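Drinks at the Ornalcombe hall: your questions

I get asked the same handful of things every time somebody books the hall for a party or a club night, so I've put the answers on one page. If yours isn't covered, drop me a line through the contact form and I'll add it!

Can we bring our own drinks?
Yes, please do. Cans, cartons and plastic bottles are all fine in the main room. Glass stays in the kitchen (we had a smash during the Bretanside quiz and I was still finding bits in July).

How much should I buy?
For a party of 25 I'd get 40 cans and a few big bottles of squash on top. People open one, wander off, forget it and open another. It happens at my own house too.

Is there a fridge?
There is, a little Skiltberg one under the counter. It's slow — put your drinks in 4 hours before you want them, or the night before if you've got the key. Please don't use the freezer bit for fizzy cans. I've cleaned that up once already.

Can you get drinks in for us?
I can order soft drinks and water from Mujić, the wholesaler, and they come in on the same van as the tea and coffee. Give me 2 weeks and tell me if you want diet or ordinary. You pay what I pay, and anything unopened in a full tray can go back.

Do we need coasters on the grey table?
No, it wipes clean. It's got scuffs and faint marks on it, so don't panic if you spot one and think it was you. A damp cloth is plenty, no spray polish please — everything slides about on it afterwards.

What should I put out for people who don't want fizzy?
Water, always water, and more than you think! I like to stand a bottle or two in among the cans so people can just grab one without having to ask.
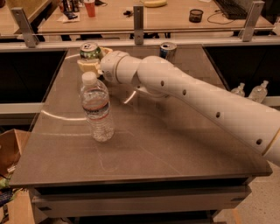
What do we do with the empties?
Tip out the dregs in the kitchen sink, then cans and plastic bottles go in the recycling by the back door. Leave the caps on the bottles.

We've got drinks left over, can we leave them?
Unopened ones, yes, pop them in the cupboard and I'll put them towards the next coffee morning. Opened ones go home with you or down the sink.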